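Two Arms for Rent

I'd been wanting to try one of these for ages, so when Zemateo opened up day passes at its place in Ullport I booked before I'd even finished reading the page. The deal is simple enough. You pay $285, you get a two-armed robot for the day, and you try to teach it a chore. They call the service Flondomance, a name I have now said out loud many times and still can't spell without checking.

You don't need to know any code, and I was a good test of that! The booking form asks what you'd like the arms to handle, and there's a long list of suggestions (127 of them, if you believe the brochure) running from stacking cups to pairing socks. I ticked soft things and small bags. I'm a terrible packer, and my gym bag is a disgrace, so I figured I'd start with the sort of stuff that ends up at the bottom of it.

Setup took 30 minutes, most of it me fiddling with the height of my chair. Then you take hold of a pair of handles, the arms copy what your hands are doing, and off you go. The first few tries were awful. I kept reaching too far with my left and forgetting that my right existed. You don't realize how much you rely on your fingertips until you're working with two stiff pinchers and no feeling in either one. 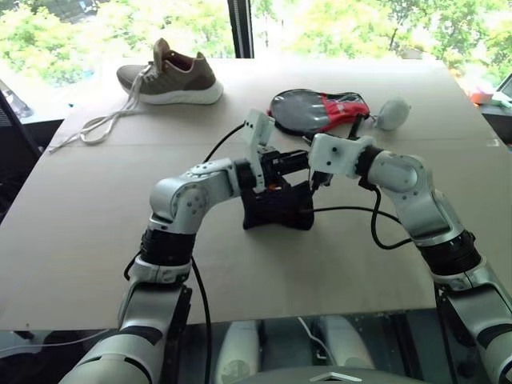 Fabric is the hard part, and I'd say so to anyone thinking of booking. A box stays a box when you grab it. Cloth slumps and folds and slides off somewhere else, and you have to come in from both sides and be patient about it. I'm not patient. By lunch I'd learned to slow way down, and the arms looked a lot less like me and a lot more like someone who knew what they were doing.

The software side is where Flondomance earns its money, I think. Every good try gets saved with one tap, every bad one gets tossed, and when you have enough of the good ones you hit a big button and go get coffee. Mine was a long coffee. When I came back, the arms had a go without me, and I'll admit I held my breath. They fumbled two and got the third, and I yelled loud enough that someone in the next room came to check.

Now for the gripes. The handles are too wide for small hands, and my wrists were sore by mid-afternoon. The screen menus use three different words for "stop," which is two too many when you're in a hurry. And the price doesn't include keeping your work. If you want to save what you taught it and come back to it later, that's another $300 for the season, and I only found that out at the desk on my way out. Put it on the booking page, please!

I looked at Prydderch too, which does something similar and is cheaper by the hour, but there you only get one arm and you have to bring your own laptop. For folding or bagging anything, I'd want the pair.

Would I go again? I already have. My second slot is 29th March, and this time I'm bringing wrist supports and a bigger sandwich.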